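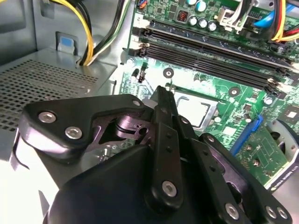

Figure 1. Green motherboard inside an open desktop computer case.

Holtora Hour: Interview Structure in a Student Talk Radio Program
Negin Bahrami, Amos Begay, Ghazal Zamani
Supervisor: Touran Asadi

1. Background

Holtora Hour is a late-evening comedy talk program on the campus station at Pustgate. It is hosted by Abbas Shahbazi and goes out live at 10 p.m. Guests are mostly local stand-up performers. The host works from a short question sheet, but guests often leave the topic early. We wanted to know how often this happens and what the host does next.

2. Material

We used 9 episodes broadcast from January onward. Audio was taken from the station archive and transcribed by hand. Music, station breaks and listener calls were removed. The remaining talk was split into 383 exchanges, where an exchange is one host turn and the guest turn that follows it.

3. Coding

Each exchange was coded as on topic, story, joke or complaint. Begay and Zamani coded all episodes separately, and disagreements were settled by Bahrami. The label "complaint" caused the most trouble. Guests often complain in order to set up a joke, and the first version of the code sheet did not say which label came first. We changed it so that the last line of the turn decides the label.

4. Results

Stories were the most common departure from the question sheet. The host usually let a story finish and then moved to a new question without going back to the old one. Complaints were handled differently: he tended to repeat the guest's last words as a question, which kept the subject open. In 2 episodes the question sheet was dropped before the first break.

5. Limits

The transcripts do not record laughter length or overlapping speech. All episodes have the same host, so the results cannot be applied to other programs. Question sheets for 2 episodes were missing and were rebuilt from the host's notes.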